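화면을 축소하거나 확대하려면 Ctrl 키와 +/- 키를 사용하십시오.
홈 > 제작기 > 인터뷰
공동 작업실에서 만든 자율주행 운반차, 공원 산책로에 나서다
Drandar 프로젝트 제작자 Brayden Paquette, Lucie Ouellet 인터뷰

Drandar는 바퀴 네 개짜리 실외용 소형 운반차다. 공구함 하나를 싣고 사람이 걷는 속도로 정해진 경로를 따라간다. 제작자는 Brayden Paquette와 Lucie Ouellet 두 사람이고, 작업 장소는 공동 작업실 Clasach의 안쪽 작업대다. Paquette가 차체와 구동부를, Ouellet가 인식과 주행 소프트웨어를 맡았다. 인터뷰는 작업실에서 저녁 7시에 시작해 차체 덮개를 연 상태로 진행했다.

차체
프레임은 20mm 알루미늄 프로파일이다. Paquette는 처음에 합판으로 상자를 짰다가 두 번째 판에서 버렸다고 했다. “모터 마운트 구멍이 늘어났습니다. 축 정렬이 틀어지면 벨트가 한쪽으로 밀리고, 그 상태로 오래 돌리면 벨트 옆면이 깎입니다. 프로파일로 바꾼 뒤에는 볼트만 다시 조이면 됩니다.”

무게중심도 옮겼다. 배터리를 뒤쪽에 둔 초기 배치에서는 경사로를 오를 때 앞바퀴 하중이 빠졌고, 조향 명령을 줘도 차가 직진했다. 현재는 배터리가 두 차축 사이 바닥에 눕혀져 있다. 배터리를 뺀 무게는 971g 줄었는데, 대부분이 합판과 모서리 철물에서 나온 값이다.

구동 모터는 감속기 일체형을 쓴다. 드라이버 보드는 작업실 부품함에 있던 것을 재사용했다. Paquette의 설명은 짧다. “전류 제한이 있고 핀 배열을 아는 보드라서 썼습니다. 새로 살 이유가 없었습니다.”

인식
바닥 분할 모델은 Ouellet가 직접 학습시켰다. 모델이 내는 결과는 주행 가능, 불가, 불확실의 세 등급이다. 학습 이미지는 1,482장이며, 전부 손으로 경계를 그렸다. “라벨링은 하루에 한 시간만 했습니다. 더 하면 잔디 경계를 대충 긋게 됩니다. 나중에 보니 오후 늦게 작업한 장은 경계선이 몇 픽셀씩 밖으로 나가 있어서 다시 그렸습니다.”

가장 오래 걸린 문제는 나무 그림자였다. 작업실 앞 포장면에서는 오검출이 거의 없었으나, 공원 길에서는 그림자 가장자리를 턱으로 판정하고 멈추는 일이 반복되었다. Ouellet는 명암 차이에 과하게 의존한 것이 원인이라고 본다. “진짜 턱은 길과 잔디 사이에 있고 높이가 낮습니다. 모델 입장에서는 그림자 쪽이 훨씬 뚜렷한 선입니다. 색만 가지고는 구분이 안 되는 구간이 있습니다.”

밝기를 무작위로 바꾸는 증강은 효과가 작았다. 화면 전체를 어둡게 만드는 것과 길 위에 얼룩이 지는 것은 다른 문제였다고 한다. 결국 그림자 모양의 마스크를 따로 만들어 이미지에 겹쳤고, 잎이 없는 가지의 가느다란 무늬도 마스크에 넣었다. 여기에 거리 센서 값을 더해, 높이 변화가 없는 경계는 ‘불확실’로 내리고 감속만 하도록 규칙을 바꿨다.

“역광도 있습니다. 하늘 아래쪽이 하얗게 날아가면 노출이 거기에 끌려가고, 길바닥의 어두운 부분이 뭉개집니다. 지금은 화면 아래 절반만 측광합니다. 하늘은 어차피 주행에 안 씁니다.”
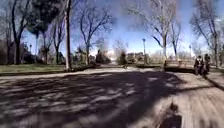
사람과 장애물
보행자 처리는 보수적으로 잡았다. 길 가장자리에 서 있는 사람도 움직일 가능성이 있는 대상으로 분류하고, 일정 거리 안에 들어오면 속도를 절반으로 낮춘다. 멀리 있는 대상은 윤곽이 흐려 사람인지 기둥인지 판정이 흔들리기 때문에, 여러 프레임에서 같은 결과가 나올 때까지 판정을 보류한다.

난간도 까다로웠다고 Ouellet는 말한다. “가로대 사이로 뒤쪽 바닥이 보이면 모델이 거기도 갈 수 있다고 칠합니다. 난간은 별도 클래스로 떼어 냈고, 기둥 사이를 이어서 벽으로 취급합니다.”

제어기와 비상정지
주행 제어기의 내부 명칭은 Bistimon이다. 통신이 끊기면 출력을 0으로 내리고, 복귀는 수동으로만 된다. Paquette는 자동 복귀를 넣자는 의견에 반대했다. “접촉 불량이면 끊겼다 붙었다 합니다. 그때마다 차가 혼자 다시 출발하면 곤란합니다.” 비상정지 버튼은 모터 전원을 직접 끊으며, 소프트웨어를 거치지 않는다.

배선은 9월에 한 번 전부 다시 했다. 신호선과 모터선을 같은 덕트에 넣었던 것이 엔코더 오차의 원인이었다. 지금은 좌우로 분리되어 있고 커넥터마다 번호표가 붙어 있다.

남은 작업
다음 판의 이름은 MacPherson으로 정해졌다. 바퀴마다 독립 현가를 넣는 것이 목표다. 현재 차체는 현가장치가 없어 거친 포장면의 진동이 카메라까지 올라오고, 영상이 번진다. Paquette는 우선 카메라 마운트에 고무 부시를 넣어 볼 계획이며, Ouellet는 셔터 시간을 줄이는 쪽을 먼저 시험하자는 입장이다. 두 방법의 비교 시험은 같은 구간, 같은 속도로 진행한다.

도면과 부품표는 정리 중이다. 학습 이미지는 보행자가 찍힌 장이 섞여 있어 공개 대상에서 제외된다. 작업실 회원은 안쪽 작업대 서랍의 인쇄본을 열람할 수 있다.

목록으로 | 이전 글 | 다음 글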